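Flendon Room – Plastic Tableware and Serving Table: Inspection Checklist

Frequency: monthly, and after any loan of the set. Complete in pen. Mark each item S (satisfactory), A (attention needed) or N/A, and add a comment wherever A is entered.

Section 1. Table and cloth

1.1 Table stands level, no rocking when pressed at each corner. S
1.2 Cloth covers the top fully and clears the floor on all sides. S
Comment: cloth is a replacement from Brenus, fitted in January. Slightly longer than the old one. Trip check repeated on both short sides.
1.3 Cloth free of tears, burns and stiff patches. A
Comment: light creasing only, but there is a pulled thread near one hem. Trim it, do not pull.
1.4 Passage of at least 2000 mm kept clear along the serving side. S

Section 2. Bowls and cups, general condition

Set everything out on the cloth before starting. Pieces inspected straight from the cupboard tend to be looked at from one side only.

2.1 Rims free of chips, nicks and raised edges. Run a finger round the full rim of each piece. S
2.2 Inner surfaces free of cracks and deep knife marks. S
Comment: glossy pieces should be tilted towards the light. Hairline cracks do not show when viewed from directly above.
2.3 No whitening at the base or at the turn of the wall. A
Comment: faint whitening under one shallow bowl. Acceptable at present, recheck next month. Withdraw if it can be felt with a fingernail.
2.4 Ridged and stepped walls clean down to the bottom of each groove. A
Comment: residue in the grooves of the small lime-green bowl. Soft brush and warm water at 40 degrees, then reinspect.
2.5 No piece warped. Each bowl to sit flat and not spin when turned. S

Section 3. Stacking

3.1 Cups not used as a support for bowls. A

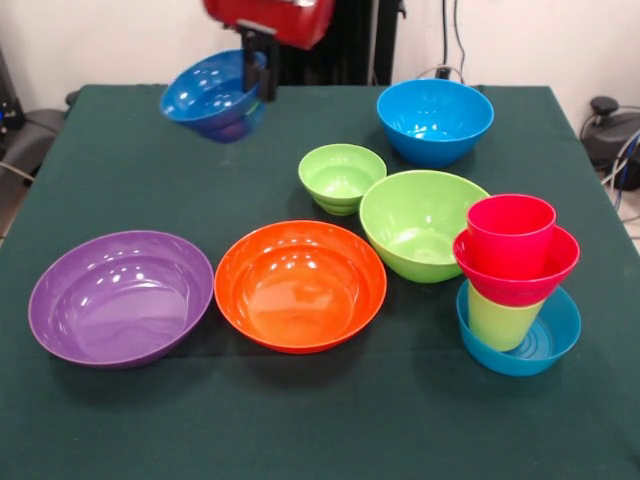

Item 3.1: red-pink bowl and cup on top of the green cup, turquoise-blue bowl at the base.

Comment: the green cup has a narrower footing than any bowl in the set, and the weight above it is carried on the rim. Mixed stacks of this kind are not to be left on the table or put on a shelf. Dismantle and stack by type.
3.2 Bowls nested by size, largest at the bottom. N/A
Comment: not assessed, set laid out for inspection.
3.3 Cups stored separately, no more than 8 to a column. N/A
3.4 Nested pieces separate without force. S
Comment: if two pieces bind, stand the outer one in warm water. Do not lever apart with cutlery – this is how most rim damage starts.

Section 4. Layout on the table

4.1 Each piece upright and standing directly on the cloth, apart from any stack noted in Section 3. S
4.2 Tall pieces set well in from the table edge. S
Comment: applies chiefly to the red cup, which is the easiest of the set to knock over. Minimum distance from the edge is 10 cm.
4.3 Large and small bowls spaced so that each can be lifted without dragging its neighbour. A
Comment: the two lime-green bowls are too close together, with the smaller partly tucked behind the larger. Move the small one clear.
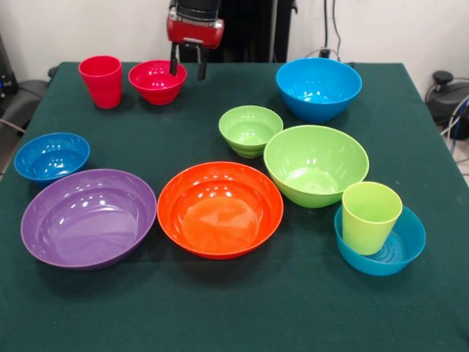 Section 5. Cleaning and storage

5.1 Detergent is the Toivonen neutral type or equivalent. No scouring powder. S
5.2 All pieces dry before nesting. S
5.3 Cupboard shelf wiped and free of crumbs. S
Comment: Pestis trap behind the lower shelf checked, no activity. Next change due on the usual Thursday visit.
5.4 Spare cloth folded and bagged. A
Comment: bag split along the seam. Replacement requested.

Actions carried forward: 1.3, 2.3, 2.4, 3.1, 4.3, 5.4.
Items 3.1 and 4.3 to be corrected before the set is next used. The remainder by the next monthly inspection.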